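About Trakska

Trakska is a small evening and weekend school for people who want to learn to sew, mend and alter their own clothes. We started with 3 borrowed sewing machines and a kettle, and we now teach 130 students a year, from complete beginners to people who have sewn for decades and would love to finally get the hang of zips!

Luana Figueiredo founded the school after years in the alterations room at Correa, where she took up hems all day and kept meeting customers who wished they could do it themselves. She still teaches the Monday-to-nobody's-taste jobs that other schools skip (darning elbows, replacing pocket linings, turning a worn collar) and she loves every one of them.
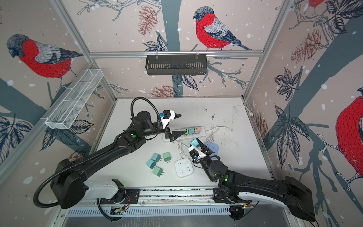

Our beginners' course runs for six weeks. You learn to thread a machine, wind a bobbin, sew a straight seam and then a curved one, and you go home with a cushion cover, an apron and a pair of pyjama trousers. Classes are kept small, with one teacher to six students, so there is always someone nearby when the thread snarls up. All you need to bring is a pair of fabric scissors – we have the rest.

After that you can go in whichever direction you like. Stunach is our mending evening, open to anyone with a pile of holey jumpers and a couple of hours to spare. Pliltex is the longer course in pattern cutting, and it starts each February. Students draft a skirt block and a bodice block to their own measurements, make them up in calico, fit them on each other and then begin the good bit, which is choosing the real cloth.

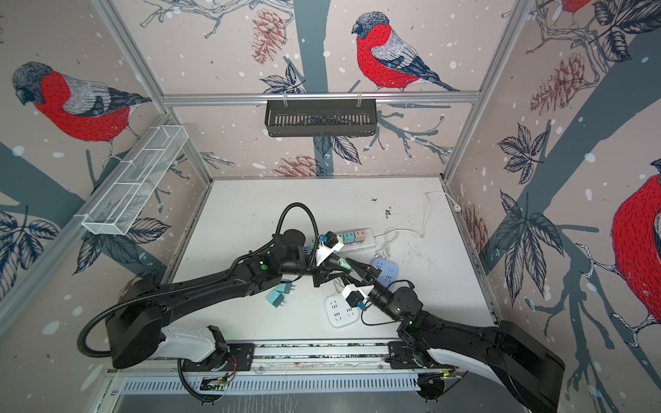
Choosing cloth is where people get stuck, and we give it a whole session of its own. We talk about weight and stretch, how a fabric hangs, and what happens when a print is bigger than the piece you are cutting. Think of red-breasted bullfinches on a pale pink background, with dark branches running between them: gorgeous across a full skirt, but a bird that size will lose its head at a side seam unless you plan the layout first. We practise with paper pattern pieces until everyone can place a motif where they want it, and then we cut.

Our teaching team is 17 strong, all of them working sewers, and between them they cover tailoring, knitwear, curtains and costume. They swap ideas constantly and argue happily over pins versus clips.

If you would like to see the workroom before you book, come along at 6 pm on any teaching evening and have a look round. Bring whatever you are making, or whatever has gone wrong with it – we love a puzzle.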